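Zarar Weed Key for Graduate Students and Field Scouts: A Review

5 min read

I bought the Zarar weed identification kit in December, before the field season, and have used it on three sites since. It is sold mainly to graduate students in weed science and to people who scout crops for a living. I am in the second group, though I trained in the first. The kit comes in a flat case and holds a set of laminated cards, a folding hand lens, a seed gauge, a short ruler and a one-year login for the online key.

The cards are the best part. They cover seedlings at the cotyledon and first true leaf stages, and the drawings show the hairs and the leaf margins clearly. Most pocket guides give you a nice photo of the plant in flower, when it is far too late to do anything about it. I used the pigweed cards more than all the others together. They separate the species by petiole length and stem hair, and the wording is short enough to read while standing in a soybean row.

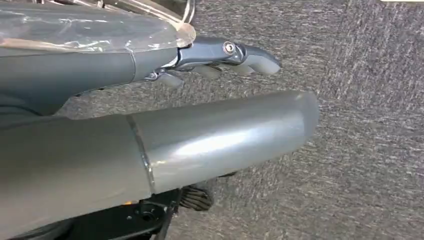 Grasses are weaker. The ligule drawings are small, and two of the foxtail cards use nearly the same picture. I ended up going back to my old regional guide for those. If your work is mostly in small grains, look at the Tondard set first. It has fewer broadleaf species, but the grass section is much better, with a full card for the collar region of each plant.

The hand lens is fine. It is a 10x with a metal cover that swings out. The hinge on mine loosened by May and I tightened it with a small screwdriver. The seed gauge has slots in half-millimeter steps and I have no complaints about it, except that the numbers are printed and not stamped. Two of them are already fading where my thumb goes.

The online key covers 613 species, against 2,000 in the full Quezada database, which my office also pays for. That sounds like a big gap, but many of the extra Quezada entries are aquatic or tropical plants I will never see. For row crops in the Midwest, the Zarar list missed only one plant I needed, a spurge. You can start from any feature you like, so if all you have is a torn leaf, you can skip the questions about roots and flowers. Quezada makes you go in order and I have never liked that.

It does need a signal for the first load of each family. After that it keeps the pages on the phone for a week – long enough for a normal scouting trip, but check before you leave the truck. On one site I had loaded the asters and the mustards and forgotten the buckwheats, and I had to bag a smartweed and key it out that night.

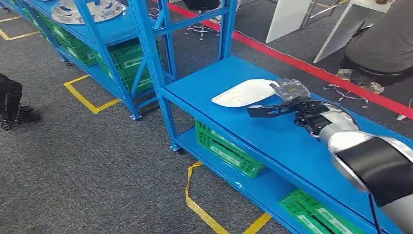 There is also a practice mode. It shows a seedling, you type the name, and it keeps your score by family. Students getting ready for a summer weed contest will get the most out of this. It accepts common names and Latin names, and it marks spelling errors separately from wrong answers, so you can tell which problem you have. The practice set has 1,136 photos. After a few weeks I began to recognize the pots, and I was getting some of them right for the wrong reason. More photos from real fields would help.

Herbicide injury gets four cards at the back. I would leave these out. Four cards can't cover the subject, and the one on growth regulator drift could be mistaken for a virus problem by someone new to it. Use your state extension material for that.

The case is made for Zarar by Zurnerberg and it has held up well. The zipper still runs smoothly with dust in it. The cards sit on two rings, and you can take out the ones you need for the day and carry only those. I keep the pigweeds, the mustards and the morning-glories on one ring in my vest, and the rest stays in the truck.

The login renews at a lower price for students, with proof of enrollment. For everyone else it is the full rate each year, and I probably won't renew mine while the office has Quezada. The cards I will keep using. You can order them alone from the Zarar site, without the lens or the login, and for a working scout that is the version I would buy.

Reviewed Tue 12 July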